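Print this page | E-mail this entry

Soft goods bench, notebook

6 Jun 2018

Started the day on the felt food order for Rai. They want the pretend cafe set finished before the November fair, and the sample pieces have to be agreed well before that, so bottles first and the small stuff after.

Felt stock. Weighed the red before cutting anything. 3000 g on the shelf, two shades, and the shades are close enough that you only see it in daylight. Marked the darker one with a safety pin at the selvedge. Please leave the pin in. The orange-red goes to the tomatoes, the darker to anything else that needs red.

Pattern. The bottle pattern from last year has the neck too long. Selorm Sulemana redrew it with the taper starting lower down and it stands better when stuffed. Old pattern is in the drawer under the cutting table with a line through it. I have not thrown it away, as the mustard may still want a long neck.

Stuffing. Tried two amounts on the new pattern. 692 g did a batch of small bottles and they came out floppy at the shoulder. Added more through the base and closed with ladder stitch. Firm enough now. Push it well down with the dowel before filling the neck, otherwise there is a soft ring halfway up and it leans.

Pilling. Ruwan Jayawardena rubbed an offcut against the Cusedden wool blend and against the cheap felt for a few minutes each. The cheap one went bobbly quickly. The blend is better but costs more, and Rai will have to say which they want. I would use the blend for anything a child is going to carry about and the cheap felt for labels and leaves. Must get a price from Buststead before I write to them.

Labels. Three layers takes longer than the bottle. The zigzag edges have to be cut with the small scissors, pinking shears give teeth that are too fine. Order of work: white on top, green stripe stitched to that, tan last, then the whole lot on to the front panel while it is still flat. Do not try to put a label on a stuffed bottle. I unpicked one this morning and it left holes.

Looked again at the ketchup with the Heinz-style label for the stitching on the stripes and the side seam.
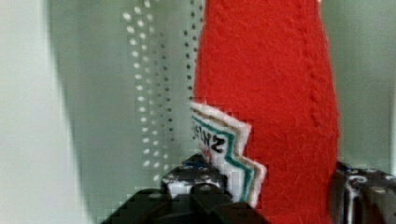 Red felt ketchup, seam down the side, teal and tan round the label.

The seam holes show darker than the felt. Go down a needle size for ours and match the thread in daylight. Our label will be plain, no lettering, as Rai asked.

Thread to order: dark red, teal, tan. Ultent has the red, job ref 1589.

Left to do: cut mustard, two lids, onion rings.

Comments (3)

Ruwan J: Blend offcuts are in the biscuit tin if anyone wants to repeat the rub test.

Selorm: Base circle on my pattern is a touch small, ease it in as you pin. Will redraw.

Ruwan J: Used the pinned red for the lids, hope that was right. Pin is back in.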